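Bringing automatic watering into a plant care round: how to set it up with your crew

Our team looks after plants in courtyards, balconies and lobbies for office buildings and serviced apartments. Last year the business put in Kuusk drip controllers at most sites, with Sekon moisture probes in the larger pots and the Harnska app for the daily job list. These are the steps we now follow when a site moves over from hand watering. They should suit any small grounds or cleaning crew doing the same.

What you need before you start

A tap within hose reach and a power point under cover
One controller and enough drip line for every pot
Probes for the big pots only
A printed copy of the old round, with the times people did each job
A paid hour with everyone who works the site

Step 1. Write down what the round includes now

Do this with the people who do it, on site, with the round in front of you. On our first site the office had the job down as "watering, 2 hours". When the crew listed it properly, watering was less than half of that. The rest was picking up leaf drop, clearing drains, turning pots, checking for scale and mealybug, and carrying out the green waste. If you cut the hours by the figure on the office sheet, you cut those jobs too.

Step 2. Sort the jobs

Make three columns: the controller does it, a person does it, and a person does it when the controller asks. Watering goes in the first. Anything done with the hands goes in the second. Refilling a tank, flushing a line and checking a probe go in the third. Hand spraying stayed in the second column for us, as the drip line only reaches the soil.

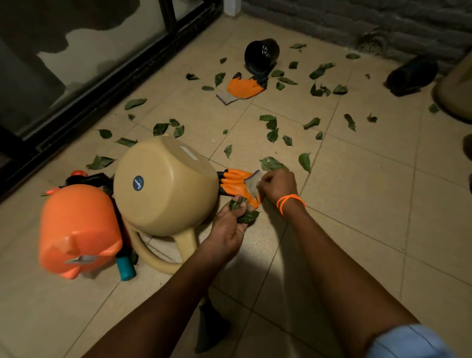

The second column always comes out longer than managers expect. Give it its own time on the roster, and don't leave it as something to fit in after the watering. At our Clumel site we set aside one longer visit on Monday for floor and foliage work and kept the other visits short.

Step 3. Fit the controller and run both systems

Lay the line, set a low starting flow and keep the hand round going at a reduced rate for 14 days. Check each pot with a finger at the start of every visit and note it in the app as dry, right or wet. The probes will disagree with the finger in some pots. Coarse mixes leave gaps around the probe and it reads dry when it isn't. Push it back in on an angle, firm the mix and wait a day before changing any settings.

Set the watering for 5 am where you can. The tiles then have time to dry before anyone walks on them, which matters in a narrow courtyard with a sliding door opening straight onto it.

Step 4. Decide who gets the alerts

The app sends an alert for low flow, high flow, a dry probe and lost signal. By default it sends all of them to every phone on the account, at any hour. Change this first. We use one rostered phone, on during work hours only, and the low-signal alert is turned off. A high-flow alert closes the valve by itself, so it can wait until morning.

Whoever carries the phone should have it counted as part of the job. We pay a small allowance for it. Before that, the same two people were doing it for free.

Step 5. Change the roster last

Leave the hours alone until the trial is finished and you have the notes. At Clumel the crew went from daily visits to 3 a week. The freed hours went to repotting and pruning, work we used to send out to a contractor. Two people wanted the change and took the pruning course. One preferred the old round and moved to a site that is still watered by hand. Ask before you assign.

Tell people early what the visit data is used for. The app logs arrival and finish times, and the crew noticed that on the first day. Our rule is that the times are used for invoicing and aren't part of anyone's review. It's written on the same sheet as the roster.

Step 6. Keep the hand skills up

Every 7 weeks, switch a site's controller off for one visit and water it by hand. It shows up blocked drippers, and newer staff get to learn what a thirsty plant looks like before it drops its leaves. Keep a watering can and a pump sprayer at each site for this.

Common problems

Leaves dropping soon after changeover – usually too much water. Lower the flow and check the drainage slots.

Water pooling near the wall – clear the drain grate before you touch the settings. Leaves will block it in a day if there's wind.

Probe stuck on one reading – clean the contacts with a dry cloth and reseat it. If it hasn't moved by the next visit, swap it.

Jobs marked done that weren't – the app ticks off "watering" on its own and some people took that to mean the whole visit. Rename the automatic task to "drip run" and list the floor work separately.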